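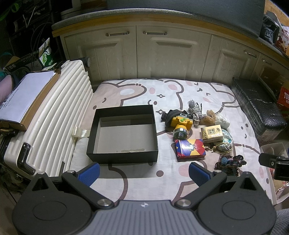
Figure 7.1 Printed cloth with large cartoon animals in thick brown outline on a faintly checked ground of white and pale pink. The open box has black outer walls and a light grey interior.

Chapter 7
Printed Cloth for the Home

7.1 Scope of the chapter

Chapter 6 dealt with cloth whose pattern is made on the loom. In printed cloth the pattern is put on afterwards, and the cloth beneath it may be quite plain. The same base cloth can carry a floral design in one run and a nursery design in the next, with no change to the yarn, the weave or the width. Most of the cost of a new design therefore lies in the artwork and the screens.

This chapter covers the printing of sheets, covers and light furnishing cloth. It assumes that the reader can already tell a plain weave from a twill and understands how cloth is bleached and dried before colour is applied. Garment printing is left to Chapter 9. Carpets are not covered in this book.

After working through the chapter the reader should be able to:

- find the repeat in a length of printed cloth and measure it in both directions
- explain how outlines are used to cover small errors of fit between colours
- choose between pigment and reactive printing for a given use
- read a colour fastness report and state what it does not cover

7.2 Terms used

Ground. The part of the design that lies behind the main figures. It may be left unprinted, printed as a flat colour, or given a small pattern of its own such as a check, a stripe or a spot.

Motif. A figure in the design, such as a leaf, an animal or a star. Large motifs may run across several hand widths of cloth, so that only part of one is seen when the cloth is folded or when something is laid on it.

Repeat. The smallest block of the design which, when set edge to edge with copies of itself, gives the whole pattern. It has a height, measured along the length of the cloth, and a width, measured across it.

Registration, or fit. The accuracy with which each colour falls in its proper place relative to the others.

Strike-off. A short trial print made before the main run. The buyer approves or rejects the design on the strength of it.

Hand. The feel of the cloth. Printers speak of a soft hand or a stiff hand. The term is a loose one, and most mills still judge it by touch.

7.3 How a design is separated

A screen printing machine lays down one colour at a time. The artwork must be divided so that each colour has its own screen, and this work is called separation. A design with a brown outline, two shades of pink and an unprinted white needs three screens. The white costs nothing to print but depends on the whiteness of the base cloth, so a design with much white in it should not be run on cloth that has been poorly bleached.

Separation is simple where the colours are flat. It becomes harder where one shade fades into another, as in a painted rose, and such designs are often simplified before they reach the mill. Nursery designs give little trouble. They rely on flat shapes, few colours and heavy outlines, and they suit older machines well.

The order of printing also matters. On most machines the pale colours go down first and the dark ones last. A dark colour printed early may mark the screens that follow it and be carried on to the pale areas further along the cloth. This fault is known as crush or pick-up, depending on the mill.

7.4 Outlines and fit

Cloth stretches. Even when it is glued to the printing blanket it can move a little between the first screen and the last, and any movement shows as a gap or an overlap where two colours meet. The usual remedy is to let the pale colour run slightly beyond its true edge and to print the dark outline over the join. A thick outline hides a large error. A thin one hides very little, and a design without outlines must be either printed with great care or drawn so that its colours do not touch.

Small marks with no outline, such as a cheek spot on an animal's face, need separate thought. If the spot stands well clear of other marks, a slight shift will pass unnoticed. If it sits close to an eye or mouth, the same shift will alter the look of the face, and the cloth may be sent back. The designer should allow for this at the drawing stage.

Regular grounds are less forgiving. In a check, the eye picks out a crooked line at once. Keeping the check faint reduces the contrast and makes small errors harder to see.

7.5 A worked case: the Distitz run

The Jollstead mill at Distitz was asked to print a cot and bed design called Voldale on plain cotton with a finished width of 157 cm. The order was for 775 metres. The design had a pale check ground and used pigment colours throughout. The buyer asked that the cloth should be suitable for washing at 30 degrees.

On inspection, 49 faults were marked. Most were short breaks in the check where lint had blocked the screen, and the remainder were faults of fit at the selvedge. The mill's records show that the blanket glue had been applied unevenly on the left side, so that the cloth lifted there as the later screens passed over it. The centre of the cloth was sound.

The fault rate is found by dividing the number of faults by the length inspected:

49 ÷ 775 = 0.063 faults per metre

The figure is of limited use when taken alone. It gives no weight to the size of a fault or to its position. A fault at the selvedge may be cut away in making up, while one in the centre of a panel cannot be. Section 7.9 sets out the Kubíček scale, which gives each fault a score according to its place in the cut piece, and the Distitz figures are worked through again there.

7.6 Pigment and reactive colours

Pigment colours sit on the surface of the fibre and are held by a binder. They need heat to fix them but do not need to be washed off afterwards, which saves water. The binder tends to stiffen the cloth, and the effect is most marked where a large area is covered with solid colour.

Reactive colours join chemically with the cotton. The hand of the cloth is little changed, and fastness to washing is generally good. Against this, the cloth must be steamed and then washed thoroughly to remove loose dye. If that washing is cut short, the first few domestic washes may stain the white parts of the design.

Both methods are treated in full below, beginning with the preparation of the print paste.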